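In praise of the borrowed tool

My neighbour Rosario Gentile owns a belt sander that I have used more than he has. I reckon I've had it at my place for three of the last eight winters, and when he wanted it back in April he had to come round and ask whether it was green or grey. I couldn't remember either, and it was in my shed.

I bring this up because the Jinville council is talking again about whether the town needs a tool library, and the letters page has been going off about it. One bloke wrote that grown adults should buy their own gear. Well, mate, I did! I've got a tile cutter that has done exactly one laundry, and a post-hole digger I bought for a fence of 29 posts and haven't touched since the last one went in. They sit there taking up the room where the bikes should go.

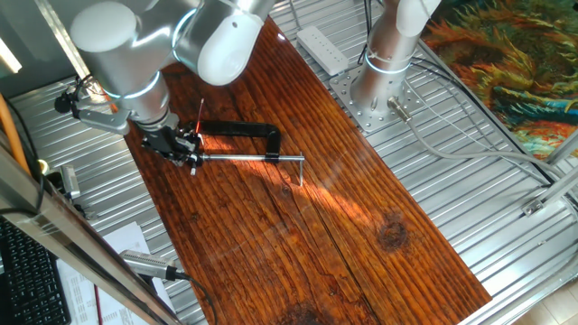
A C-clamp and a long board. Most sheds on our street have the one and could use the other.

Clamps are my favourite argument, if you'll let me bore you for a minute. Any woodworker will tell you that you never have enough of them, and it's true, but only on glue-up day. For that one arvo you want every clamp in the postcode. The rest of the year they hang on a nail. I once did a tabletop for my sister with six clamps of my own and a heap more from up and down the road, all with bits of coloured tape on so I'd know where they went home to. Got most of them right, too.

And you meet people. Floarea Stoica lives nearly opposite me and we'd managed years of waving before I knocked on her door asking about a plane. She had two, both her dad's, both sharper than anything I've ever owned, and she wouldn't hand one over until she'd watched me use it (fair enough, I was holding it wrong). Now she comes over to look at whatever I'm making and tells me the legs are too thin.

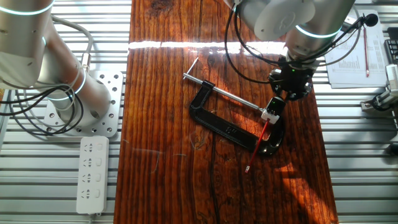
Timber in the sun, knots, crack and all.

She's the one who got me onto second-hand timber, by the way. I used to pick through the racks for the cleanest boards and pay through the nose. These days I'll happily take one with a split in it and work around it.

Now, there are fair objections. Things come back blunt, or late, or in Rosario's case not until he walks over and gets them. A proper library with a counter and a loan slip would fix a bit of that, and I'd pay a yearly fee without grumbling. I'd still want the knocking on doors, though. I'd hate for the library to kill that off.

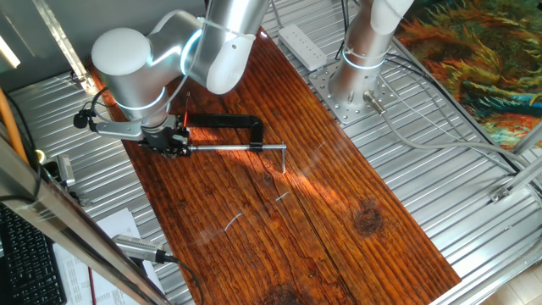 Reddish-brown stain on a long board, with a clamp at the ready.

The council takes submissions at the front desk until the end of the month. Mine's in. I offered them the post-hole digger.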